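ok so brow lamination on Thursday, first time ever, wish me luck!! booked with Dulce at Porkby, she did Nathalie's and they looked unreal

patch test done. bit itchy but she said fine

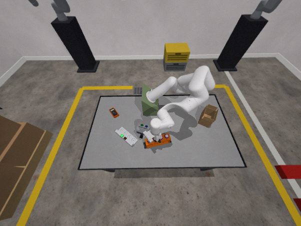
white arm, grey table

Update – brows are DONE. sat there half an hour smelling of perm lotion lol. cant wash my face till tomorow which is killing me

also got talked into a lash tint. no regrets so far

my mum says I look suprised. rude 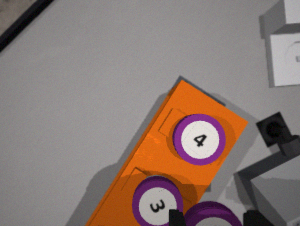

orange with purple rings

day two and they've settled loads, much softer. brushing them up with the clear gel morning and night

about 100 of you asking what it cost – will ask Dulce if she minds me posting her prices x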